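Chapitre 4
La fabrique des débuts : ce que valent les récits d'enfance des vedettes

Ouvrez n'importe quelle biographie d'actrice de l'époque des studios : la vocation s'y déclare avant l'âge de raison, la mère y est ambitieuse, et un producteur passe par hasard le soir du gala de danse. Le lecteur a le droit de se méfier. Ces récits sortaient en grande partie des services de publicité, qui rajeunissaient les unes et inventaient aux autres une enfance pauvre.

Prenons Loredana Villa. Son dossier de presse la dit remarquée à six ans au théâtre de Vinham, devant 1299 spectateurs. La salle comptait 199 places.

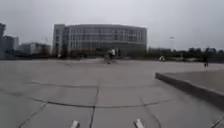 Grande étendue de dallage gris. 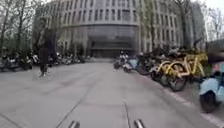

L'erreur a pourtant survécu dans trois ouvrages, chacun citant le précédent. Agata Piras, qui a dépouillé les archives de Cundthorpe, n'a retrouvé ni programme ni contrat portant le nom de l'enfant avant son premier film. Faut-il en conclure que tout est faux ? Ce serait aller trop vite : une archive muette ne prouve pas grand-chose, et le fonds a perdu près de 40 cartons dans un déménagement.

On apprendra dans ce chapitre à dater une anecdote, à remonter à sa première publication et à se demander qui la payait. La section 4.1 commence par les contrats.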